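Stuvham Home Guides > Desk and Study > Setting up your pencil case

Print this page | E-mail this page

4. Packing the case for the first time

I've packed more of these than I care to admit (two children, one forgetful husband), so this is the order I'd go in. Give yourself a clear bit of table, more than you think you'll need!

1. Open the case and let the lid go right back until it lies flat behind the tray. Don't leave it half up, it only flops down on your fingers.

2. Wipe out the tray with a dry cloth. Mine always has pencil dust in it from somewhere.

3. Put your bits out on either side of the case before anything goes in. I like the glue on one side and the pens on the other, and then I can see if I've been too greedy.

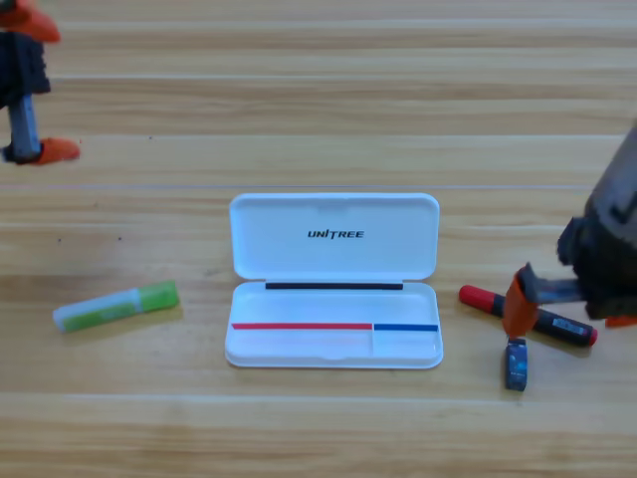 Fig. 7. Case open, glue stick to the left, marker to the right.

4. Have a look at the colours inside. The red strip goes with the larger compartment and the blue strip with the smaller one, so I say "long things red, little things blue" and even my youngest gets it.

5. Lay the marker in the red side, cap on. Push the cap until you hear it click.

6. Twist the glue right down, put its cap on and try it next to the marker. If it sits too high, leave it out and carry it separately.

7. Small things such as a rubber or a sharpener go in the blue side.

8. Bring the lid over gently and press at the middle of the front.

Note: if the lid won't close, take out the fattest thing first. It's nearly always the glue. Lempi Kettunen wrote in to say she keeps hers in a freezer bag in the front pocket of the school bag, and I've pinched the idea.

Caution: never force the lid down with your palm. The hinge is the weak spot, and I've split one that way (a Garneck, my favourite, still cross about it).

Caution: keep glue and markers away from toddlers, and don't leave a packed case on a sunny windowsill. Glue goes horribly runny in May and stays that way until autumn.

Next: 5. Labelling the case

Contact us | Copyright Stuvham 2020 | Back to top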